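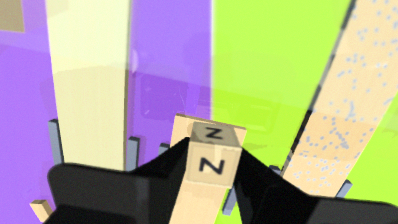
누섹(Nuseck), 6월

다들 안녕하세요. 답장이 많이 늦었습니다. 루크사이드 모임 다녀와서 빨래를 돌리고, 밀린 일을 하고, 감기도 한 번 앓고 나니 메일함에 글이 잔뜩 쌓여 있더라고요. 이리나 님 글에 답을 달고 싶어서 아래에 붙여 둡니다. 길어질 것 같으니 커피라도 한 잔 떠 놓고 읽어 주세요.

화요일에 Irina Dumitrescu 님이 쓰신 글:

> 여러분, 이번 모임 규칙 이야기를 한 번은 정리하고 넘어가면 좋겠어요.
> 저는 마누룽(Manurung)을 할 때 사전을 펴 놓고 하는 데 아직도
> 반대입니다. 사전을 보면서 두면 그게 무슨 낱말놀이인가요, 찾기
> 놀이지요. 그리고 그레스게이트 목록에 있는 두 글자, 세 글자
> 낱말들은 아무도 뜻을 모르면서 점수만 챙기려고 쓰잖아요.
> 지난번 마지막 판도 그랬고요. 뜻을 모르는 낱말은 못 쓰게 하는 게
> 어떨까요? 상대가 물어보면 한 문장으로 설명할 수 있어야 한다,
> 이 정도면 될 것 같은데요.
>
> 그리고 시간. 제발 시간 좀 지킵시다. 한 판에 두 시간은 너무해요.
>
> 이리나

이리나 님, 우선 "지난번 마지막 판"이 제 판이라는 건 저도 압니다. 이름을 안 적어 주셔서 고맙습니다만 그 자리에 있던 사람은 다 알아요! 네, 제가 뜻도 모르는 낱말로 이겼습니다. 집에 와서 찾아봤더니 무슨 배의 밧줄 종류라고 하는데, 지금 또 잊어버렸어요. 그러니까 이리나 님 말씀이 반은 맞습니다.

그런데 나머지 반은 좀 다르게 생각해요. 저처럼 외국어로 두는 사람한테 뜻을 설명하라고 하면 그건 놀이보다 구술시험에 가까워져요. 저는 한국어로는 하루 종일이라도 떠들 수 있지만 영어로 "한 문장으로 설명"하라고 하면 아는 낱말도 갑자기 모르는 낱말이 됩니다. 작년에 우르스 님이 '의자'를 설명하다가 결국 일어나서 의자를 들어 올린 것 기억하시죠? 우르스 님은 그 판에서 졌어요. 저는 그게 두고두고 마음에 걸려요.

사전 문제는 이렇게 하면 어떨까 싶어요. 두는 동안에는 덮어 놓고, 이의가 들어왔을 때만 폅니다. 이의를 건 사람이 틀리면 다음 차례를 한 번 쉬고요. 제가 대학 때 기숙사에서 하던 방식인데 분위기가 꽤 팽팽해져요. 허풍을 칠 수도 있고, 허풍인 걸 알면서도 무서워서 못 물어보고 넘어가는 일도 생기고요. 저는 그 맛에 이 놀이를 합니다.

그레스게이트 목록 이야기도 해야겠네요. 미르체아 님이 보내 주신 짧은 낱말 파일을 저도 인쇄해서 냉장고에 붙여 놨는데요, 857개입니다. 우유 꺼낼 때마다 두세 개씩 외우자는 계획이었는데 우유를 그렇게 자주 마시지는 않더라고요. A 줄은 그럭저럭 외웠고 B 줄 중간에서 멈췄습니다. 혹시 끝까지 외우신 분 계시면 비결 좀 알려 주세요. 노래로 만들었다는 분도 봤는데 저는 음치라서 안 됩니다.
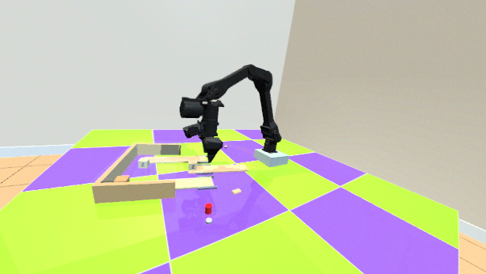

연두색과 보라색 바둑판무늬 바닥, 그 위의 검은 로봇 팔

한글로 하는 판 이야기를 카틴카 님이 따로 물어보셔서 여기서 같이 답할게요. 됩니다! 되는데 알파벳처럼 한 줄로 늘어놓으면 읽기가 영 이상해요. 'ㅎㅏㄴㅡㄹㅂㅗㄹㅣㅈㅣ' 이런 식이 되거든요. (방금 이걸 치면서 저도 '하늘보리'를 쓰려던 건지 '한 줄 보리지'를 쓰려던 건지 헷갈렸습니다.) 저희 집에서는 두 가지로 해 봤어요. 하나는 자음과 모음을 다 풀어서 늘어놓는 방식인데, 받침인지 다음 글자의 첫소리인지 애매한 경우가 자꾸 나와서 동생하고 싸웠습니다. 다른 하나는 아예 음절 단위로 조각을 만드는 방식이에요. '가', '나', '도', '리', '이' 같은 흔한 글자는 여러 장 만들고 '뷁' 같은 건 당연히 안 만들고요.

음절 방식이 훨씬 재미있었어요. 판이 금방금방 나가고, 어린 조카도 낄 수 있고, 가로로 '고구마' 세로로 '마늘' 하면서 밥상 차리는 기분도 나고요. 단점은 조각을 만드는 데 손이 많이 간다는 거예요. 저는 두꺼운 도화지에 200장을 썼는데 나중에 보니 '을'만 잔뜩 있고 '기'가 모자랐습니다. '기'가 모자라면 정말 곤란해요. '기차', '기린', '고기', '비행기', 다 못 만듭니다. 이 점은 꼭 참고해 주세요.

점수도 문제예요. 알파벳 판에서는 Z 같은 글자가 비싸고 E 같은 글자가 싸다는 감각이 몸에 붙어 있는데, 음절에는 그런 감각이 아직 없어요. 저희는 그냥 다 1점으로 하고 낱말 길이로만 셌더니 동생이 네 글자 사자성어만 노리더라고요. '우왕좌왕'을 놓으려고 진짜로 우왕좌왕하는 걸 구경하는 재미는 있었습니다만, 공정한지는 모르겠어요. 받침 있는 글자를 2점으로 치는 건 어떨까요? 해 보신 분?

카틴카 님은 루마니아어 판도 만들고 계시다고 했죠. ă, â, î를 따로 둘지 a와 i에 합칠지 고민이라고요. 제가 참견할 자격은 없지만 따로 두는 쪽에 한 표 던집니다. 조각 뽑기가 좀 까다로워져도 그래야 그 말로 두는 맛이 날 것 같아요. 에마누엘 님은 합치자는 쪽이시라고 들었는데 두 분이 여기서 한 번 시원하게 토론해 주시면 저는 팝콘을 들고 읽겠습니다.

아, 시간 이야기. 이리나 님, 이건 전적으로 동의해요. 제가 제일 느린 축인 것도 압니다. 그래서 제안을 드리자면 한 사람당 한 판에 20분, 다 쓰면 그 뒤로는 1분마다 10점씩 빼는 걸로요. 모래시계는 반대합니다. 저번에 쓴 그 모래시계는 옆으로 살짝 기울기만 해도 멈추는데, 우르스 님이 그 앞에서 팔꿈치를 얼마나 자주 움직이시는지 저는 다 보고 있었어요. 우르스 님, 사랑합니다.
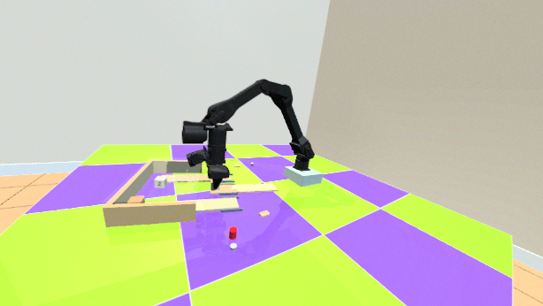
다음 모임에 대해서

루크사이드는 이번에 묵은 숙소가 참 좋았는데(특히 아침 빵!) 가을에는 값이 오른다고 하네요. 미르체아 님이 누섹 쪽에서 방을 알아보면 어떠냐고 하셔서 제가 동네를 좀 돌아다녀 봤습니다. 역에서 내려서 시장을 지나 언덕 쪽으로 가면 찻집이 하나 있는데 뒷방을 저녁 내내 쓸 수 있대요. 탁자가 좀 낮아서 허리가 안 좋으신 분들은 방석이 아니라 의자를 달라고 미리 말씀하셔야 하고요. 주인분이 대추차를 자꾸 권하시는데 그건 거절하지 마세요, 맛있습니다.

오시는 길은 기차가 제일 편해요. 버스도 있기는 한데 111번이 저녁에는 일찍 끊겨서, 저처럼 마지막 판에 목숨 거는 사람은 걸어서 내려와야 합니다. 걸을 만은 해요. 다만 가로등이 없는 구간이 좀 있으니 손전등을 가져오세요.

먹을 것은 각자 조금씩 가져오는 걸로 하되, 제발 손에 가루 묻는 과자는 피해 주세요. 지난번에 그 주황색 과자 때문에 조각 몇 장이 아직도 주황색입니다. 물티슈로 문질렀더니 글자까지 흐려져서 O인지 Q인지 알 수 없는 조각이 하나 생겼어요. 저희 집에서는 그걸 그냥 빈 조각으로 쓰고 있습니다. 김밥은 괜찮을 것 같은데 참기름이 또 문제라서, 포크를 가져가겠습니다.

초보자분들이 오시면 어떻게 할지도 좀 이야기했으면 해요. 저는 처음 온 분한테 바로 센 사람을 붙이는 건 반대예요. 제가 처음 갔을 때 상대가 에마누엘 님이었는데, 저는 'CAT'을 놓고 뿌듯해하고 있고 에마누엘 님은 그 옆에 일곱 글자를 아무 말 없이 쭉 깔고 계셨거든요. 점수 차이는 적지 않겠습니다.

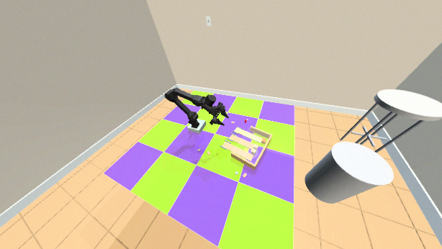

그래도 그날 에마누엘 님이 판 끝나고 제 조각들을 다시 펴 놓고, 여기서는 이렇게 둘 수도 있었다고 하나하나 보여 주신 덕분에 제가 지금까지 남아 있는 거예요. 그러니까 첫 판은 둘이 편을 먹고 두는 게 어떨까요? 초보 한 분에 오래 한 분, 이렇게 짝을 지어서 의논하면서요. 속닥속닥하는 소리가 좀 나겠지만 저는 그게 더 좋더라고요. 조용한 방에서 조각 달그락거리는 소리만 나면 괜히 긴장해서 물만 마시게 돼요.

그리고 점수 적는 공책, 제가 가지고 있습니다. 찾으신 분이 계셨다고 들었는데 가방 앞주머니에 들어 있었어요. 다음번에 꼭 챙겨 갈게요. 펼쳐 본 김에 말씀드리면 작년 가을 장에 누가 점수 대신 감자조림 만드는 법을 적어 놓으셨던데, 간장 다음 줄이 커피에 젖어서 안 보입니다. 쓰신 분은 나머지 좀 알려 주세요. 진지하게 궁금합니다.

정리해 달라는 분이 계실까 봐 제 의견만 다시 적으면, 사전은 덮어 두고 이의가 있을 때만, 뜻 설명은 없는 걸로, 시간 제한은 찬성입니다. 이리나 님이 뜻 설명을 끝까지 주장하시면 저는 몸짓도 허용해 달라고 조르겠습니다. 의자 들어 올리기까지 포함해서요.

음절 조각 목록은 파일로 만들어 두었으니 필요하신 분은 저한테 따로 메일 주세요. '기'는 넉넉히 늘려 놨습니다.

그럼 저는 B 줄 외우러 갑니다.

누섹에서

추신. 우르스 님, 우산 두고 가셨어요. 손잡이에 이름이 적혀 있어서 알았습니다. 찻집에 맡겨 놓을게요.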